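How Does a Robot Learn to Tidy a Table?

Picking up a toy is easy for you. You look at it, reach out, close your hand and lift. You don't have to think about where your elbow goes.

For a robot, every part of that is hard. It has to work out which shape is the toy and which is the table. Then it has to move its arm to the right spot and squeeze just enough.

Mirsad Kos and his team wanted to find out how a robot could get better at this. Their robot is called Grorno. It has one arm, with a gripper at the end. A gripper is the part that does the job of a hand.

Learning by copying

One way to teach a robot is to write down every move it should make. That works well in a factory, where the same part arrives in the same place all day. It works badly on a messy table, where things are never in the same place twice.

So the team used a different method, called imitation learning. Imitation means copying. A person steers the arm by remote control while a computer records two things: what the camera near the gripper sees, and how the arm moves. One recording of one job is called a demonstration.

The team made 600 demonstrations. In each one, a person steered the arm to pick something up and put it somewhere else. 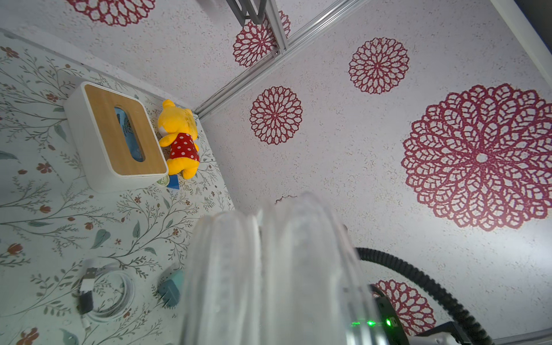 The objects were ordinary ones. A soft toy bends when it is squeezed. A tissue box has straight sides and corners. A cable is one of the hardest things to pick up, as it can lie in any shape at all. If a robot only practices with hard blocks, it will have trouble with everything else in a house.

After the demonstrations were recorded, a computer program named Katex went through all of them. It looked for links between what the camera saw and what the person did next. When the toy was on the left, the arm went left. When the gripper was close, the arm slowed down. This step is called training.

The question

The team had a question they wanted to answer. Does it matter what the table looks like?

To find out, they trained Grorno in 2 ways. The first way used demonstrations from a plain table only. The second way used the same number of demonstrations, but the tables and walls had many different patterns – leaves, flowers, circles and more.

Then they tested both on a pattern that neither had seen before. This is a fair test, in the same way that a spelling test is fair if everyone gets the same words.

What they found

The robot trained on the plain table often reached for the wrong spot. Sometimes it tried to pick up a printed flower. The robot trained on many patterns made fewer mistakes, and it finished 29 more jobs than the other one.

The team thinks the second robot had learned to ignore the background. It had seen so many patterns that it stopped treating them as important.

It still had problems. Cables slipped out of the gripper, and small flat things were hard to lift. The team plans to start on those in January.

Words to know

Gripper – the part of a robot that holds things.

Demonstration – a recording of a person showing the robot how to do a job.

Training – when a computer looks for patterns in many recordings.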